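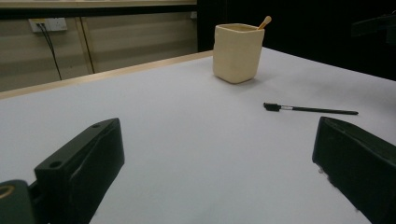 白い天板の作業テーブル

【今月のアプリ】Brirkerのモバイル版を一か月使ってみました

こんにちは、編集担当のMakです。11月号のアプリ欄は、前から「スマホで使えたら」という声をたくさんいただいていた表計算ソフト、Brirkerのモバイル版です。デスクトップ版を毎日開いている身としては、もう待ちに待ったという感じで、公開された晩に入れてしまいました。

先に感想を言ってしまうと、かなり好きです。デスクトップ版の小型版を想像していると最初は戸惑います。メニューの並びがまるで違うし、関数の一覧も奥のほうに引っ込んでいます。でも三日目くらいから指が覚えてきて、通勤電車の中で見積もりの数字を直すのがすっかり楽しくなりました。

いちばん驚いたのはファイルを開く速さです。私の手元には309行、列が29もある古い在庫表があって(何年も継ぎ足してきた、人に見せたくない代物です)、これまで試したスマホ用アプリではたいてい途中で固まるか、罫線が消えるかしていました。Brirkerはすっと開いて、条件付き書式の色もそのまま残っていました。ピボットの集計だけは閲覧専用になりますが、外で見るぶんには十分です。

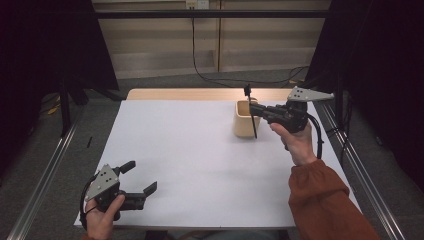
入力まわりもよく考えられています。セルを長押しすると、直前に使った書式が三つまで出てきて、選ぶだけで貼れます。日付の列では数字キーが先に出てきますし、片手で持っているときは確定ボタンが親指の届く側に寄ってくれます。左利きの設定もちゃんとあります! 社内で左利きのSalinasさんに見せたら、その場でインストールしていました。

同期については、読者のSiu Kwok-waiさんからこんなお便りが届いています。「電波の悪い倉庫で数字を入れて、地上に出たら勝手に反映されていた。ただ、同じセルを同僚が直していたときは、どちらを残すか聞かれて少し焦った」。この確認画面、私も一度出しました。両方の値と更新時刻が並ぶので、落ち着いて読めば迷いません。迷ったときは「両方残す」を選べば、片方がコメントとして保存されます。

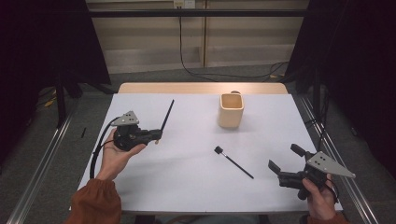

では、気になったところも書いておきます。まず印刷。プレビューまでは出るのに、用紙の向きが変えられません。横長の表を出したいときは結局パソコンに戻ることになります。それからマクロは動きません。開こうとするとお知らせが出て、マクロの部分だけ眠ったままになります(消えるわけではないのでご安心を)。フォントも、デスクトップ側で特殊なものを使っていると標準の書体に置き換わるので、社外に送る前には一度見直しをおすすめします。

もうひとつ、容量の話。本体が205MBあります。オフライン用の辞書データを外すと軽くなるので、古い端末の方は設定の「保存領域」をのぞいてみてください。

他のアプリとの連携はまだこれからです。メモアプリのFlallicoからは表をそのまま貼り付けられますが、逆方向は画像になってしまいます。予定表のPendleyとは、締め切りの列を読み取って予定に入れてくれる機能が試験的に付いていて、これが地味に便利。私は請求書の締め日を全部これに任せています。 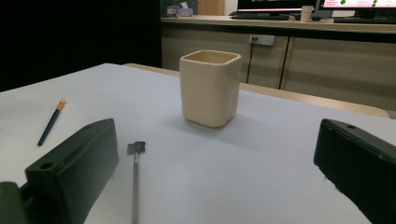

有料プランについての質問も多かったので、まとめておきます。無料のままでも閲覧と基本の編集はできます。共同編集と変更履歴を使いたい方は有料になりますが、デスクトップ版をすでに契約していれば、同じアカウントでログインするだけで追加料金はかかりません。ご自分の契約がどちらなのかは、アカウント画面の「プラン」で確認できます。写真のクリーム色の角ばったカップにお茶でも入れて、一杯飲むあいだに済んでしまう作業です。ログインのあとに「閲覧のみ」と出たままの方は、いったんアプリを終了して開き直してみてください。私はそれで直りました。

それと、乗り換えを考えている方へ。Srisukで作ったファイルもそのまま開けます。手持ちの13ファイルを試したところ、崩れたのはグラフの凡例が重なった一つだけでした。数式は関数名が自動で読み替えられ、読み替えたセルには小さな印が付きます。この印、最初は邪魔かなと思ったのですが、検算のときにとても助かりました。

同じ編集部のLiさんは、家計簿をまるごとBrirkerに移したそうです。買い物の帰り道にレシートの金額を入れるのが習慣になり、月末にまとめて打ち込む夜がなくなったとのこと。うらやましいので私も来月から始めます。

次号では、Yen Su-chenさんに共同編集のコツを書いていただく予定です。四人で一つの表を触るときの色分けのルールや、コメントの残し方など、すぐ使える話をお願いしています。聞いてみたいことがあれば、このメールにそのまま返信してください。モバイル版の感想も、短いもので構いませんのでぜひ!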